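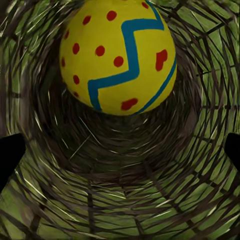 Yellow egg with teal stripes, in a woven basket.

Website Redesign FAQ
Updated September 18, 2018

Quick answers to what clients ask us most before a redesign. More coming when I get a minute. - Kristine Dagdag, Tarkico

Do I need a whole new site?
Maybe not. If the menus are a mess but the pages are fine, we can redo the navigation and leave the rest. Cheaper too.

How long does it take?
Small site, 15 pages or under: six weeks. Online stores take longer. The Prukville store had 336 product pages and we were at it until November.

Who writes the copy?
You do, or we do for a fee. Either way we need it before layout starts. Placeholder text always comes back to bite us.

How many rounds of changes?
Three per template. After that its hourly. Colour tweaks count as a change, sorry. Fixing our own typos doesn't.

Will my Google ranking drop?
Can dip for a bit. We redirect every old address to its new one, which helps alot. Please don't delete old pages yourself before launch.

Can I keep my old logo?
Yes. Send the original vector file if you've got it. A logo pulled out of a Word doc will look fuzzy in the header.

Does it work on phones?
Yes, every template. On the Ustard site 70 per cent of visits were mobile, so we designed the small screen first and went up from there.

Do you do hosting?
No. We'll move you to whoever you like. Dela Peña stayed with their old host and that was fine.

What do you need to start?
Login for the current site, your domain login, and one person who can say yes to things. Deposit as well. Invoice goes out with the contract.

Something missing? Use the contact form, we check it mornings.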